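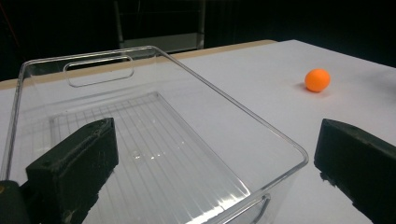
Chegou-nos à redação o kit Zimis, da Gomwood

Há uma categoria de produto que cresce mais depressa do que a nossa capacidade de a arrumar no armário: as garras de mão para gravar demonstrações. O Zimis é a proposta da Gomwood para laboratórios pequenos e para equipas que já têm um braço robótico, já fizeram contas ao que custa teleoperá-lo e preferem agora que seja um ser humano a andar de garra em punho, à secretária, a ensinar por gestos aquilo que uma criança de três anos faz sem manual.

O kit base traz um par de garras com câmara, os cabos, duas placas de fixação e uma licença de dois anos do Clamov, o programa que sincroniza as gravações e as exporta. Custa 816 euros, sem IVA e sem tabuleiro. O tabuleiro é por nossa conta, o que o folheto descreve como "liberdade de configuração".

A tarefa de estreia sugerida no guia é modesta: pegar numa bola de pingue-pongue laranja e pô-la dentro de uma caixa de plástico transparente. Parece um insulto até à primeira tentativa. A bola rola com qualquer toque de lado, os dedos têm de descer abertos e fechar ao mesmo tempo, e o plástico transparente dá à câmara reflexos de sobra, de modo que é uma escolha bastante mais maliciosa do que o guia deixa perceber. Quem quiser uma vida fácil compra uma caixa opaca. A Gomwood recomenda começar pela transparente e não se estende sobre o assunto.

Montagem

O guia promete cinco minutos. Com a caixa aberta, os parafusos contados e o café ainda quente, levámos uma manhã, quase toda gasta na calibração. O Clamov pede que se movam as garras devagar diante de um padrão impresso e, se não gosta do que vê, manda repetir com a mensagem "Movimento insuficiente". Quando se exagera, a mensagem é a mesma. Descobrimos por tentativas que o segredo está em rodar os pulsos sem mexer os cotovelos, informação que vem na página dos acessórios.

As garras em si são honestas. Os dedos são blocos pretos, grossos, sem a menor ambição estética, e aguentam ser largados na mesa por alguém impaciente. O peso fica bem distribuído na mão direita e um pouco menos na esquerda, ou então somos todos destros cá em casa, hipótese que não excluímos. Ao fim de uma hora sente-se o polegar.
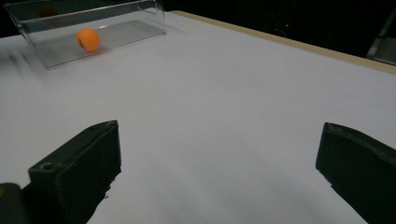 Uso diário

Gravámos mais de 200 episódios ao longo de abril, em sessões curtas, sempre com a mesma tarefa e a bola em posições diferentes. O ritmo é bom. Entre um episódio e o seguinte basta carregar no botão, esperar pelo sinal sonoro (que não se desliga, já perguntámos) e recomeçar. O Clamov guarda cada episódio em separado, com as vistas alinhadas no tempo, e deixa marcar os falhados com uma tecla. Usámos muito essa tecla.

A nossa colega Nuanchan Luangrath, que trabalhou antes com o kit da Abdella, fez a comparação que interessa a quem está a decidir: as garras da Abdella são mais leves e fecham com menos esforço, mas o programa que as acompanha obriga a cortar os episódios à mão. "Prefiro ter dores no polegar a ter uma tarde de cortes", resumiu, e voltou para a bola.

O ponto fraco do Zimis são os cabos. Cada garra tem o seu, preto e comprido, e todos os gestos a duas mãos têm de contar com eles. Ao trabalhar com as garras frente a frente, o da esquerda tem o hábito de passear por cima do pulso e de pousar no que estiver por perto.
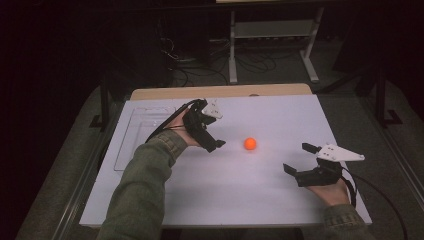

A Gomwood vende à parte um conjunto de presilhas para o problema, o que nos parece uma forma elegante de cobrar duas vezes pelo mesmo cabo. Fita de velcro da loja da esquina serve perfeitamente. Mangas justas também ajudam, e os punhos canelados, nesta matéria, ganham aos de camisa.

Quanto à exportação, funciona à primeira com os formatos mais habituais e à terceira com os outros. Convém verificar o espaço em disco antes de cada sessão: o Clamov só avisa quando já não há nenhum, e avisa com a palavra "Concluído".

A quem serve

Se a equipa já tem alguém capaz de treinar uma política e o que falta são dados de manipulação simples, o preço é razoável e o kit aguenta uso continuado. Para demonstrações em feiras ou aulas, a garra sem fios da mesma marca poupa embaraços, embora grave pior. Quem precisa de medir força nos dedos deve procurar noutro lado, porque o Zimis não mede nada disso.

As encomendas fazem-se no formulário do fabricante. O kit de teste fica connosco mais duas semanas e os assinantes que quiserem experimentá-lo podem responder a este boletim a pedir hora, de preferência de manhã. A bola está incluída na visita.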